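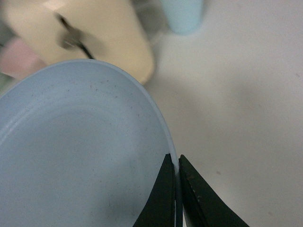 Guides > Winter kit > Tranov shelter > Setting up on snow

December, by Elias Tarawneh

Contents | Previous | Next | Print

Section 3: Pitching the Tranov in snow and wind

I've put this shelter up more times than I care to remember, mostly on mountain rescue exercises with the Ditero team, and a couple of times when it was blowing so hard I couldn't hear the person next to me. Read the whole section indoors first, with a brew. The instructions are much harder to follow with goggles on!

What you need out of the bag: the shelter itself, both poles, the snow anchors (the flat fabric ones, leave the pegs behind) and the Trenano radio pouch.

1. Pick your spot. Stay out from under loaded slopes and cornices, even if the ground there looks lovely and flat. I'd take a lumpy pitch in the open over a smooth one in a gully any day.

2. Stamp out a platform a bit bigger than the floor, then leave it alone for 20 minutes to firm up. I know, everyone wants to get inside. Use the time to send your position.

3. Clip the upwind corner to somebody's harness before the shelter leaves the bag.

CAUTION: Don't skip step 3. I watched one sail off a ridge on my second exercise and we spent that night in a snow hole.

4. Bury the upwind anchors, long side across the pull, and pack the snow down hard with your boots.

5. Slide in the poles, red end first. If one sticks, back it out and clear the ice from the sleeve. Forcing it will split the tip, and the spare tips live in the repair tin (part 782).

6. Raise the poles together, one person on each, and work your way round to the downwind anchors.

7. Open both vents and tie them open. Check them again every time the watch changes, as drifting snow will close them without a sound.

CAUTION: Never run a stove with the vents shut. Carbon monoxide has no smell, and a headache in a crowded shelter should get everybody outside straight away.

Note: casualties go in first, feet towards the door, on two mats if you have them. The medic gets the space by their head and the rest of us squeeze in wherever.

Note: hang the radio pouch from the loop nearest the door. Batteries go flat fast in the cold, so I keep the spare inside my jacket and swap them over at each call-in.

To take it down, do all of that backwards, harness clip last. Anchors freeze in, so dig them out with a shovel and don't yank on the tapes. Packing wet is covered in section 4.

Back to top | Section 4 | Spares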